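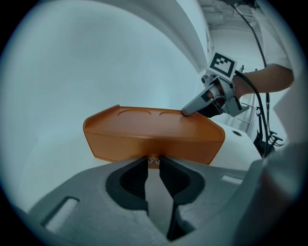 The old deposit slips should have been withdrawn years ago, was one remark from the floor at Thursday's meeting in Hornar, and the only question left is how sites are meant to reconcile two sets of paper until they are. The point was noted and will be answered in the written record.

Returnable container pool moves to single deposit account

Members of the Honus returnable container pool are to stop settling deposits site by site and move to one account per company. The change was agreed on Thursday and takes effect in February. It covers all sizes of tray, crate and lidded box now in circulation between growers, packers, kitchens and small manufacturers in the Hornar area.

The pool has 426 registered sites. Of these, 224 already report their movements electronically and will need to do nothing beyond confirming a billing address. A further 136 have booked a changeover date. The remaining sites still use paper slips and have not yet given a date, and the pool office will write to each of them separately.

Under the present rules a site pays a deposit when containers arrive and recovers it when they leave. The deposit belongs to the site and not to the company that operates it. A packer with three buildings therefore holds three balances, and a stack of containers driven from one building to the next generates a refund at one address and a charge at the other. The two entries should cancel out. In practice they are often posted in different weeks, and month-end statements show a debt that does not exist.

From February the balance will be held at company level. Movements between two sites of the same company will still be recorded for stock purposes but will carry no charge. Movements between companies will be charged as now, at the same rates. The rates themselves are not affected by the decision and are next reviewed in the summer.

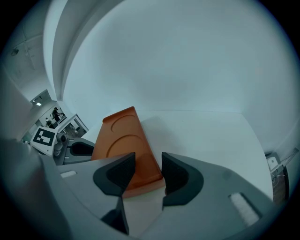
Orange rectangular tray.

Stock counts

Most of the discussion was taken up by stock counts. The pool requires a full count at every site twice a year. Members with several sites asked whether a single company balance would allow them to submit a single company count. The answer is no. Counts will continue to be made by site, on the same day, and added together by the pool office. A count made across several days was considered and rejected on the grounds that containers in transit would be entered twice or missed.

Containers on a vehicle at the time of the count are to be entered by the sending site. This reverses the present rule, under which the receiving site enters them on arrival and backdates the entry. Backdating will be switched off in the Urix ledger at the same time as the company accounts are opened. Any site that needs to correct an earlier entry after that point will have to ask for an adjustment, which will appear on the statement as its own line.

Nested containers are to be counted individually. Several sites had been counting by stack height, using a measured rod, and multiplying up. The method works for new stock of one pattern. It becomes unreliable where older and newer patterns are mixed, as the rims differ in depth and a mixed stack stands taller than a uniform one holding the same number. Stack counts will be accepted for sealed deliveries straight from the maker and for nothing else.

Lids are counted separately from boxes. A lidded box is one box and one lid. This has been the rule since the pool began, but the printed form has only one column for both and will be redrawn.

Damage and write-offs

The damage categories are reduced from six to three: fit for use, repairable, and scrap. The middle category has been narrowed. A container is repairable if the fault is confined to a label holder, a hinge pin or a detachable handle. Cracks in a wall or base are scrap in every case, including hairline cracks that do not pass right through. Warping is scrap if the container rocks when placed empty on a level surface, or if it will not nest fully into an undamaged one of the same pattern.

Surface scratching, fading and adhesive residue are not damage. Sites have been returning faded stock for credit, which the pool office has been refusing case by case. The revised wording states that loss of colour alone gives no right to a credit, provided the colour can still be told apart from the others in use.

Scrap containers must be returned to the pool. They may not be disposed of locally, cut down, or kept for internal use. The deposit on a scrap container is refunded in full if the container was received within the past month and half refunded otherwise. Proof of the date of receipt will be taken from the ledger. Paper slips will be accepted as proof until the end of the changeover and not after. 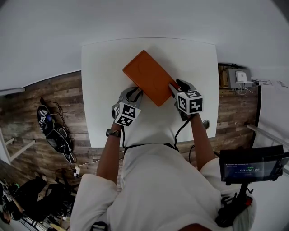 Bustamante Pooling Services | Accounts and Container Control Section

Changeover arrangements

Sites with a booked date will be moved in batches. On the day, the site stops recording at noon, makes a count, and submits it by four o'clock. The pool office compares the count with the ledger overnight and opens the company account the following morning with the agreed figure. If the two figures differ, the lower is used for the opening balance and the difference is held in a suspense line until it has been explained. A suspense line carries no interest and no charge.

Deliveries may be accepted during the afternoon of the changeover but must be kept apart from counted stock and entered the next day. Sites that expect a heavy afternoon delivery are advised to choose another date. Dates can be changed once without giving a reason, up to two working days beforehand.

Where a company has some sites on paper and some on the electronic system, the company account will not be opened until all of them have changed over. This was the most disputed part of the proposal. Larger members argued that it leaves the rest of their sites waiting on the slowest one. The pool office replied that a company balance made up partly of paper entries would be no more accurate than the present arrangement and harder to correct. The condition was kept. A review will be carried out if any company is still waiting when the accounts open in February.

Existing balances will be carried over as they stand, apart from those under dispute. Disputed balances stay with the site until they are settled and are then transferred. Members with a dispute open should not withhold payment on other lines, as this delays the whole statement.

Washing charges

Washing charges are not part of the deposit and will be invoiced separately from now on. Until this month both appeared on one statement, and a number of members had been setting wash invoices against deposit refunds. The Urix ledger cannot match entries of different types and has been marking these accounts as overdue. Accounts so marked will be cleared by the pool office and no action is needed.
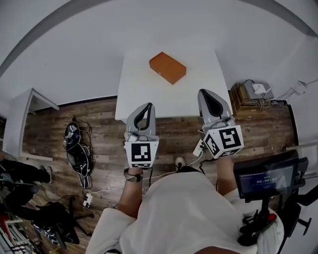
The charge per container depends on pattern and not on condition, with one exception. Containers returned with standing liquid, soil or food waste are charged at the higher rate whatever their size. Loose labels and paper inserts do not count as waste for this purpose, although sites are asked to remove them. The higher rate is applied to the whole stack if the stack is returned strapped, because strapped stacks are weighed at intake and opened only on the wash line.

Wash turnaround remains at three working days from intake. A request for next-day turnaround during the soft fruit season was put back to the next meeting, pending figures on drying capacity at the Hornar depot.

Forms

The redrawn count form, the revised damage wording and a list of changeover dates still free will be sent to all sites with the next statement. Sites that have already booked will also receive a confirmation showing their batch number. The batch number is needed on the count sheet and on any later query about the opening balance.

Copies of the present count form may be used up until the changeover date. Lids should be written in the margin.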